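From: Letay Woldegiorgis
To: Brostham Makers list
Subject: Re: Did anyone get to the Gulier open day?

On Monday, Kevin Londoño wrote:

> Did anyone from the list make it over to Firkport for the open day at
> Gulier? I had a ticket and then my starter motor died in the driveway, so
> I spent the morning under the hood instead. I'm mostly curious about the
> simulation room. Is it a thing where you watch a video, or do they let you
> drive? And would it be worth the trip for the Thursday kids, or is it all
> people in nice shirts talking over slides?
>
> Also, did anybody pick up the handout about parking? Somebody told me the
> lot on Betancur Street is closed to vans.
>
> Kevin

Hi Kevin, hi all,

Yes! Elvira Puma and I went, and I've been boring my family with it ever since. Sorry about the starter.

They let you drive. There were slides at the beginning (one nice shirt, very friendly), but only for fifteen minutes or so, and then they split us into groups and ours went straight up to the simulation room on the second floor. There were 125 people signed up for the day, and I'd expected to spend most of it looking at the backs of heads, but the groups were small enough that everybody who wanted a turn got one.

The room itself is nothing fancy. Desks, big monitors, a lot of cable. Anselmo Yupanqui ran our session, and he started with the plainest possible setup on purpose: a simulated two-armed robot at a table, a ball, a can, and that's all you get. He wanted us to look at how the hands come in toward the can before we touched the controls. I saved a few views from the demo, since the list software seems to be accepting attachments again:
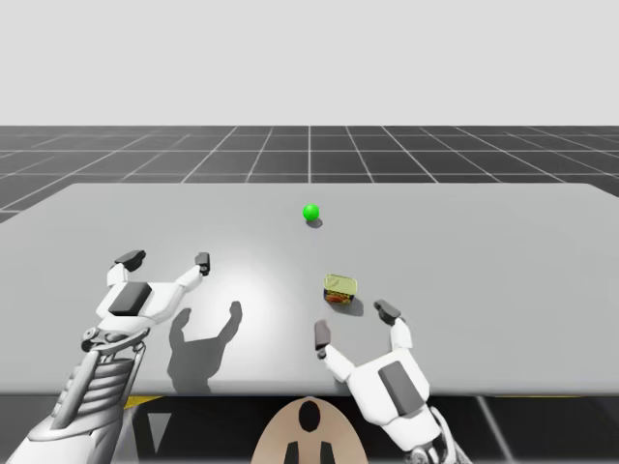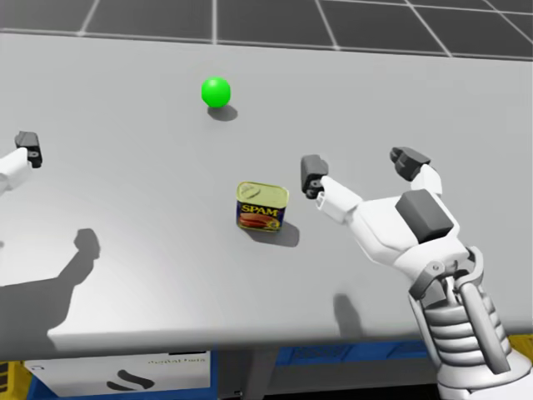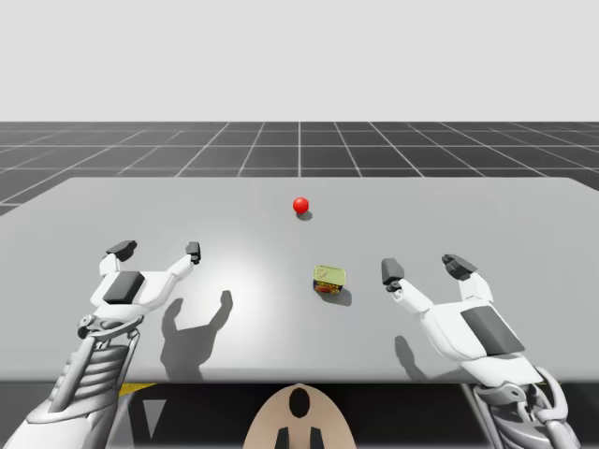 Anselmo's big point was that people stare at the object and forget the wrist. You line up the fingers nicely, you feel great about it, and then you find that the wrist has run out of turn and you have to back the whole arm away and come in from another side. I did this three times in a row. Elvira did it once, said "oh, okay," and never did it again, so draw your own conclusions about which of us should be teaching the Thursday group.

You drive with a pair of hand controllers, one per arm, and there's a button you hold down when you want the arm to follow you. Let go and it freezes where it is, so you can put your own hands somewhere comfortable and start again. That took me longer to get used to than anything else. My instinct was to keep reaching and reaching until I was practically lying on the desk!

The other thing I loved is the reset. You knock something over, you press a key, and everything goes back to where it started. I asked Anselmo how many tries he'd put in on one task while getting ready for the open day and he looked it up for us: 241, of which 81 were ones he'd be willing to show his boss. I found that very encouraging. He was completely relaxed about people messing up, and he'd rather talk about a miss than a good one.

Somebody in our group asked whether getting good in simulation means you'd be any good with a real arm. He said some of it carries over and some of it doesn't, and that contact is the hard part, meaning what happens once the fingers touch the thing. He didn't oversell it. There was a longer discussion about friction settings that I followed for a while and then didn't. Sverre Haugen was in the group after ours and understood all of it, so Sverre, if you're reading, please write that part up!

After lunch (sandwiches, decent coffee, they ran out of the good cookies early) there was a hardware talk downstairs. I only caught the second half of it because I'd gone back upstairs for another turn. Elvira took notes and says she'll type them up if anyone asks her nicely.

About the kids: I'd say yes for the older ones. The driving part would be a huge hit. The intro would need to be shorter, and I think the younger ones would get restless waiting for a turn. I asked at the front desk about school and club groups and they take them in July, up to 80 people in a day, split into morning and afternoon. We'd be nowhere near that, obviously, but we could share a date with another club. They want an email with ages and a contact person. I'm happy to be the contact person if someone else handles rides.

Parking: I do have the handout. The Betancur Street lot is open to cars but there's a height bar, so the van won't go in. They suggest dropping people at the side door and leaving vans in the gravel lot behind the building. The side door has a step, and there's a ramp at the main entrance.

Kevin, if they do another one of these, I'll drive and you can bring the snacks.

Letay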